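Treltotik open day, hand-held gripper demo: anyone else go?

Posted by flatwasher, October 2025
I went to the Treltotik open day hoping to see robots working and mostly saw people holding grippers. Posting my notes in case someone is thinking of the March one.
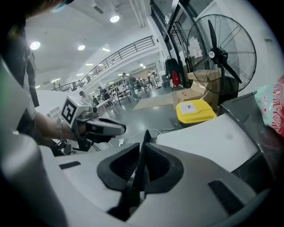

Pendo Kariuki: I was there in the morning and I think you went in wanting the wrong show. The invite said data collection and hand tools. It never promised an arm packing boxes.

flatwasher: The invite said "see automation at work." A person squeezing a gripper by hand is a person at work. I stood in line 20 minutes for my turn and asked how many of these recordings end up as something a machine can do without help. The answer was "it depends on the task." Fine, which task?

nanora_fan: They did name one. Folding towels, 700 recordings, same table and same light every time.

flatwasher: Same table and same light is my whole problem with it. My laundry room has neither.

gasket31: The marker cube on top of the tool is what I wanted to hear more about. I asked what happens when your sleeve covers it and the guy said they throw that take out. So how many takes get thrown out? He didn't have a number — or didn't want to give me one.

Pendo Kariuki: He gave our group one. 16 out of every hundred on a bad day, fewer once people get used to the grip. I don't find that scandalous.

gasket31: Then why not put it on the handout?

nanora_fan: Did anyone try the tool with something soft? The finger pads are ribbed on the inside and I figured they would chew up a paper cup.

Pendo Kariuki: I picked up a cup and put it down again. No dents. My hand was tired after five minutes though, and I'd like to know how long a shift is.

flatwasher: That's a better question than any of mine.

lagos_tim: I saw the Prornergate demo in Lagos in March and it was the same pitch. Good tool, friendly people, zero finished jobs shown start to end. I'd go again if they ran one task all day with the failures left in.

flatwasher: Same here. I've emailed to ask if they'll do that next time. Will post if I hear back.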